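Moving a housing association off default DNS filtering

In November I took over the network for a block of 157 flats. The previous arrangement was a shared line with a resolver supplied by Vareo, who run the line, and a filter profile set once and never reviewed. Tenants could not see the profile, and neither could I until I asked for it in writing.

The export arrived as a text file with 340 category rules. Most of them were the vendor's defaults. Four had been added by hand, with no note of who had asked for them or when. One blocked a whole hosting range, and so also blocked a debt advice site and the booking page of a local dentist.
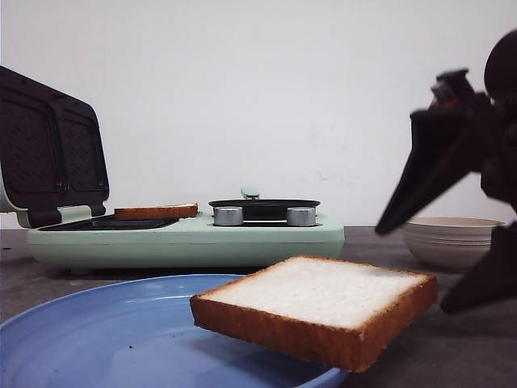

The first decision was where filtering should happen at all. DNS filtering is cheap and easy to run, but it works on names and nothing finer. If a page on a large shared host is listed, either the whole host goes or nothing does. It also fails silently: the browser reports that the site cannot be found, and the tenant assumes the site is down.

I tested two replacements. Malier is a hosted resolver with per-household profiles. Inthanon is a package you run yourself, with plain text lists and a log you can switch off. Malier was quicker to set up. Its logs are kept by the supplier for a period the contract does not state, and I was not willing to sign for that on behalf of other people. 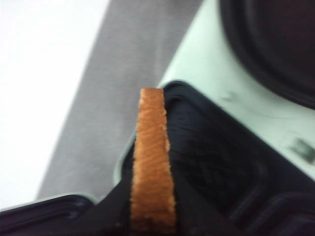
Inthanon went onto two small machines in the comms cupboard, one primary and one spare. The settings I ended up with are dull. Malware and phishing lists are on for everyone. Adult content is off by default and can be turned on per flat. Query logging is off, apart from a counter of blocked requests per list, which holds no addresses and no names.

The block page took longer than the resolver. A plain DNS block cannot show a useful page over HTTPS without a certificate warning, so I stopped trying. There is a lookup form on the residents' site instead. You type in a name and it tells you which list matched, if any, and how to ask for a review. 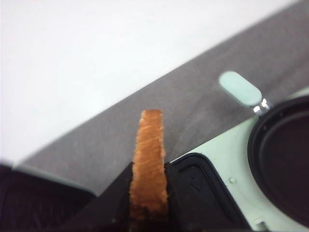
Chaiwat Boonyarit

The review process is the part I would do first if I did this again. Lamai Sitthichai, who chairs the residents' meeting, wanted every request answered by a named person and the answer kept where anyone could read it. I thought this would be a burden. So far it has been a short text file with the date, the site, the decision and one line of reasoning.

Encrypted DNS remains a gap. Any browser set to use its own resolver walks straight past all of this. I could block the well-known ones, and I have chosen not to. Anyone who changes that setting has made a choice about their own connection – it is also the easiest way for them to opt out of the malware lists, and the residents' page now says so.

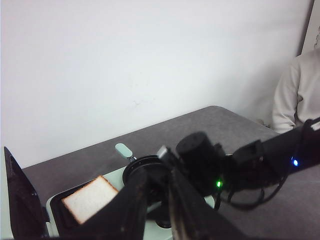
Sandwich maker with the lid up.

Still to do: the spare machine does not yet pick up list changes by itself, and I copy them across by hand. Joreo, the tool I had been using to sync configuration, drops file permissions on the way over, so the resolver refuses to start after a reboot. I will post the replacement script once it has run for a month without me touching it.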